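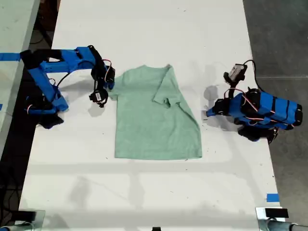

Green tee on the long white table, right sleeve folded in, left one still sticking out.

Ticket: Folded shirts coming out lopsided
Status: Resolved (sort of, see last entry)
Opened by: Fitriani Khoo
Area: Folding table, Tarkow order

2 comments | Share

Hi all, opening this one because I've been grumbling about it out loud since lunch and I figure it should be written down somewhere. The tees for the Tarkow order keep ending up with one fat side. You fold them, you stack them, and by the time the pile is a hand high it leans over like it's had a long day. I've refolded the same stack twice now and I'd like to not do that again!

The shirt in the picture is a good one to look at because the trouble is already there after one sleeve. See how the right sleeve came over as a crumpled diagonal flap? The hem is nice and straight, so I kept telling myself the whole shirt was straight (it wasn't). The right side slants out from the sleeve toward the bottom corner, and if you fold the rest over that, the slant just gets buried inside and you've got your fat side.

What I tried, in order:

1. Smoothing harder. Did nothing. I pressed that flap with my palm, then with the edge of a ruler, and the crumple moved an inch over and sat there looking at me.

2. Starting over with the left sleeve first. Same result, mirrored. So it isn't a right sleeve problem, which I was kind of hoping for.

3. Swapping shirts. I pulled a few from the Probert box, which are a stiffer knit, and those folded fine with the exact same motions. Put a soft one back down and the crumple was back. So the fabric has something to do with it, but we can't very well ask the customer to order different shirts.

4. Bringing the side in along with the sleeve. OK, this is where it got better. I'd been folding the sleeve by itself, straight across from the seam, and then the body as a second fold. If you pinch at the shoulder and at the hem, and bring that whole strip over in one go, the sleeve rides along on top and you can tuck it back down flat afterward. No diagonal!

5. Checking the collar end before touching anything. Half my bad ones had a straight hem and a twisted shoulder line. I line up by the hem out of habit, since it's the edge closest to me. Now I give the shoulders a little tug apart first, then look at the hem second.

With 4 and 5 together I did 30 shirts in a row and the stack stood up on its own. I took it apart and did it again after a coffee, still fine.

Things I did not get to: long sleeves (no idea, probably worse), and the folding board from Skisteck that's still in its wrapper under the counter. If somebody wants to open that and try it on the soft tees, please add a note here. The order is 100 shirts and I have 79 finished, so I'm going to stick with my hands for the rest of it.

Comment, 3:40 pm
Tried your pinch thing on the Sesside tank tops just to see. No sleeves so it's almost cheating, but the strip fold does keep the sides even. My pile leans less. One question, do you fold the strip to the middle or a bit past it?

Reply from Fitriani, 3:55 pm
A bit short of the middle! If both sides meet dead center you get a ridge right under the collar and the top of the stack goes lumpy. Leave a small gap and it lies down nicely. I should have put that in the first post, sorry.

Setting this to resolved for short sleeves. I'll leave the long sleeve question for a separate ticket once we have some in, and I'm finishing the last of the Tarkow shirts before I go home.

4 people found this helpful | 1 share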